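Ticket: grasp planner refuses to place cup on tray
Project: Presier / perception + planning
Opened by: Corey Te Moana
Opened: April 12, 2020
Status: Closed (with one leftover, see end)
Severity: Annoying

Summary

Since the merge of the new segmentation model, the planner returns NO_VALID_PLACEMENT for every tray we own. The cup is found. The table is found. The tray is found too, and then the planner decides it is already full. Of what, it doesn't say.

Steps to reproduce

Run place_on_tray with the default config. Wait. Read the error. Run it again, since that is what everyone does. Read the same error.

Expected: a place pose somewhere in the free area of the tray.
Got: NO_VALID_PLACEMENT, reason OCCUPIED, 3 obstacles.

What I tried first

Restarted the planner node. Restarted the perception node. Cleared the scene cache, which I had high hopes for. Rolled the Gilchrist driver back one version and then forward again, having learned that the old one has the same opinion about trays. Lowered the depth noise threshold until the table itself began to count as an obstacle, then put it back.

Then I stopped fiddling with parameters and pulled the raw view next to the obstacle overlay. Fingers open, cup and saucer at the back, tray at lower right. The obstacle boxes were sitting on the print.

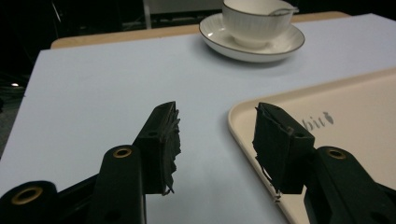 Vittoria Caruso: So the logo is being treated as an object? That would explain my logs from the Fistar branch. I get the same error there, but it clears up if I flip the tray over, and I had put that down to luck. Can you dump the height values for the boxes? If they're all zero then the segmenter is making them up from color alone and the planner never checks.

Corey Te Moana: Dumped. All zero. The planner has been steering around obstacles with no height at all, very politely.

Vittoria Caruso: Who filters on height?

Corey Te Moana: According to the docs, perception does. According to the perception docs, the planner does. I have read both pages twice and they are both quite sure of themselves.

Vittoria Caruso: I'd put it in the planner. Perception should be allowed to report a drawing if it sees a drawing. It just shouldn't get a vote on where the cup goes.

Corey Te Moana: Agreed. Doing that.

Fix, attempt one

Added a min_height check to the obstacle list before placement sampling. Anything under 3 mm is kept in the scene for display and dropped from collision. This fixed the logo and broke the tray, whose raised rim comes in under the limit on one side when the depth is poor. The planner then offered a pose with the saucer half over the rim. It gave this pose a very good score.

Fix, attempt two

Same check, applied only to regions fully inside the tray outline. The rim belongs to the outline, so it stays a collision object no matter how flat the depth camera thinks it is. Sampling now gives up after 800 candidates instead of running until somebody kills it.

For a harder test I picked the busiest bit of print we have: a rabbit, a speech bubble and lettering, with the left finger covering part of the drawing. 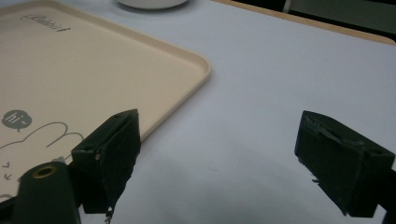 Tray print and finger overlap, test view for attempt two.

With the old code this view gave 14 obstacles, one of them the word "hi~". With the new code it gives none inside the outline. The finger is handled by the self-filter, as before, though the mask is a bit tight on the frayed edge of the pad and I've padded it by a few pixels. Vittoria, please look at that number, I picked it by squinting.

Vittoria Caruso: Looks fine to me. I'd make it a config value. Somebody in Pleston is going to change the tape one day and we won't hear about it.

Corey Te Moana: Done, self_filter.pad_px. Also added a line to both doc pages saying the planner owns the height check, so they now agree with each other.

Vittoria Caruso: Merged into the Fistar branch as well. No error with the tray right side up.

Leftover

The segmenter still labels the rabbit line drawing as "cable", confidence high. It no longer affects planning, so I'm closing this one and opening a separate ticket for the labels. Retraining is on the list for July. Until then, if the scene viewer warns you about a loose cable on the tray, check for ears.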